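Cavska busca costurero o costurera para su taller de ropa de hogar

Cavska confecciona y arregla ropa de hogar: colchas, fundas, cortinas, cojines y mantelería. Trabajamos para tiendas pequeñas y para particulares que nos traen su propia tela. Necesitamos incorporar una persona al taller de confección, en jornada completa, para cubrir un puesto que queda libre por jubilación.

Puesto

La persona contratada se encargará del corte y montaje de piezas grandes, sobre todo colchas y cortinas forradas. También hará arreglos cuando el volumen de pedidos lo requiera: bajos, cremalleras, cambios de forro, remates. Una parte del trabajo se hace a máquina plana y otra a mano. Quien entre debe saber casar dibujos en telas estampadas y respetar el sentido del pelo en los tejidos que lo tienen.

El taller es un equipo de 6 personas. Cada una lleva sus encargos de principio a fin, desde la hoja de medidas hasta el planchado, y firma la ficha de salida. No hay trabajo en cadena ni primas por pieza.

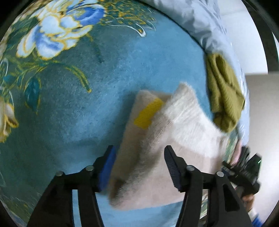 Las telas llegan los martes y los viernes no, según el proveedor, de modo que hay semanas más cargadas que otras. En enero, con la campaña de ropa de cama, se pide disponibilidad para hacer algunas horas más, que se compensan con descanso antes de Semana Santa.

Requisitos

Experiencia demostrable en confección textil, en taller o por cuenta propia.
Manejo de máquina plana industrial y remalladora.
Capacidad para interpretar una hoja de medidas y calcular el consumo de tela.
Costura a mano limpia: puntada invisible, pespunte, ojal.
Castellano suficiente para entenderse con clientes y compañeros.

No pedimos título. Si lo hay, se valora, igual que la experiencia con guateados o con tapicería ligera. El carné de conducir es útil para las tomas de medidas a domicilio, pero no es imprescindible.

Condiciones

Contrato de 17 meses, con posibilidad de pasar a indefinido al terminar. Jornada completa de mañana y tarde, con hora y media para comer. El salario es de 1236 euros netos al mes en doce pagas. Vacaciones según convenio; el taller cierra dos semanas en verano y el resto se acuerda con el equipo.

El puesto está en nuestro local de la calle Lei, planta baja, con entrada por el patio. Hay cocina y taquillas. La plaza de aparcamiento es compartida -- conviene preguntar antes de venir en coche.

Cómo presentarse

Enviar una carta breve y un currículum, en papel o entregados en mano en el mostrador. En el sobre debe figurar la referencia 2719. Agradecemos dos o tres fotografías de trabajos terminados, por el derecho y por el revés. No hace falta que sean piezas de hogar.

Las candidaturas se reciben hasta el 15 de agosto de 2018. A quienes pasen la primera selección se les citará para una prueba práctica de media jornada, pagada, que consiste en montar una funda de cojín con cremallera y forrar un paño de cortina. La tela y los hilos los pone el taller; cada cual puede traer sus tijeras si lo prefiere.

Contestaremos a todas las solicitudes, también a las que no salgan adelante.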